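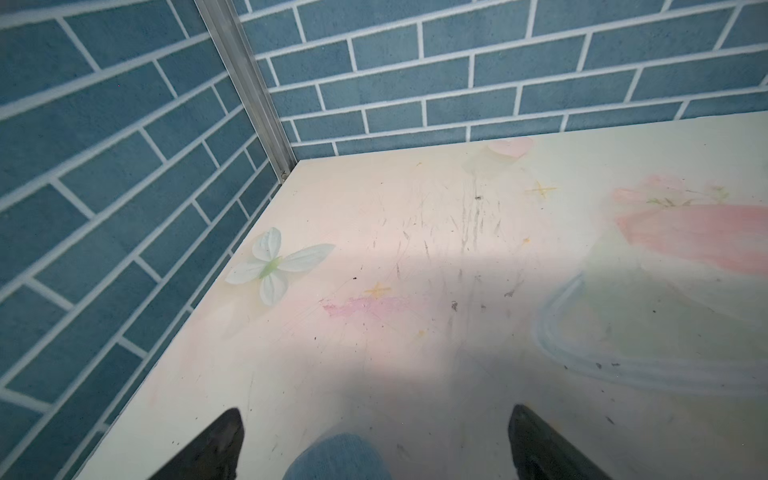
A wall without a brick

In Vinlow, many kitchens have brick walls which are only paper. Afshin Alipour has sold such patterns for 14 years, and blue is what his customers ask for most.

"People want the look of an old house," he says, "but they rent."
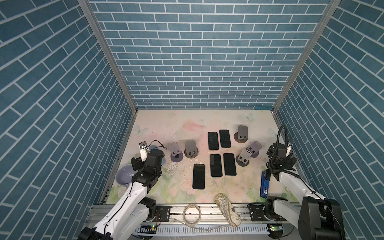

His shop, Girorel, keeps 175 patterns in long drawers. The oldest come from a printer in Sial that closed in July. For these he has no replacement, and he sells them only by the half roll. 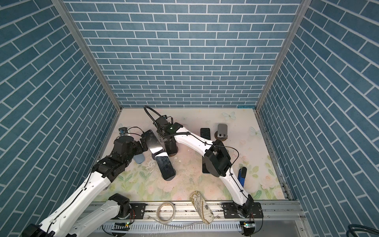
Blue brick pattern with white lines, and a floral print of roses and butterflies.

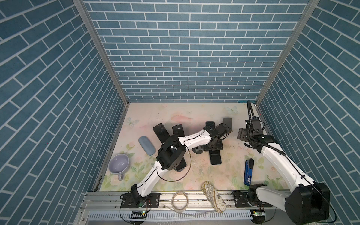 Flowers come back

Roses were hard to sell when he started. Now young couples choose them for tables and shelves, usually in pale colours.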